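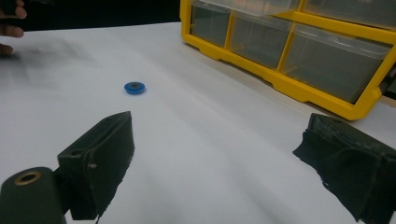 How long does it take to empty a storage unit you have been paying for since your last move? Two weekends, if you bring a second person and don't open the photo boxes.

I rented the unit when I left the house on Prarkier Street for a one-bedroom apartment. The plan was to keep it for three months. I kept it for years, at 53 dollars a month to begin with and more each time they sent a letter, and when I finally added up the payments I had spent over 3000 dollars to store a couch I didn't like.

I gave notice in the office and got a move-out date in May. Then I bought a padlock key ring, a box of contractor bags and a roll of blue tape, and asked Darnell Begay if I could use his truck. He said yes, and that he would drive it himself, which I took as a comment on my driving.

The first weekend we did the furniture. If you have a unit to clear I would start there too. You can't sort anything until you can stand up inside, and the furniture is what is in the way. The couch went to the dump. The dump charges by weight here, and they take a card now. The dining chairs went to the thrift store on the county road, which took four of them and turned down the other two for loose legs. I sold the dresser for 40 dollars to a man who lives two doors down from my sister. I had listed it at 200. It sat at 200 for nine days without a single message, then at 100, and then I got tired of looking at the listing.

The bookcase I kept. It's a Plumavwood, the tall one with the fixed middle shelf, and it's in my hallway now with nothing on it yet.

The second weekend was boxes. My labels were no help. Half of them said KITCHEN and had been reused from the move before, so KITCHEN could mean extension cords or winter coats. One said MISC 2. I never found MISC 1.

I made myself decide on each box in the unit, before it went in the truck. The one time I gave in and brought boxes home to go through later, they sat in front of the washing machine until Wednesday's trash pickup had come and gone, and I had to climb over them to do laundry. Blue tape meant home, no tape meant donate, and bags were trash. Darnell put tape on a box of paint cans as a joke and I didn't catch it until I was home.

A few things I was glad to find: the good bread knife, my grandfather's level, a Fustico coffee grinder that still runs. The cord is short but it works. I also found three sets of twin sheets. I have not owned a twin bed since college.

Paper was the slowest part. I kept tax returns, the car title and the vet records, and shredded the rest at work over several lunch hours. The machine overheats after ten minutes or so and then you wait. The Shin manuals for appliances I left behind at the old house went straight in the recycling.

The office wants the unit swept, and they do check. Bring your own broom. They also want the lock off by noon on the last day or they bill you for the next month, and that is in the contract, on the back, in small type. I read it this time.

The last load is still in Darnell's garage, under a tarp. It's mostly camping gear and I told him he could have the stove. I need to pick up the rest before he wants his parking spot back.

Posted 2019-04-30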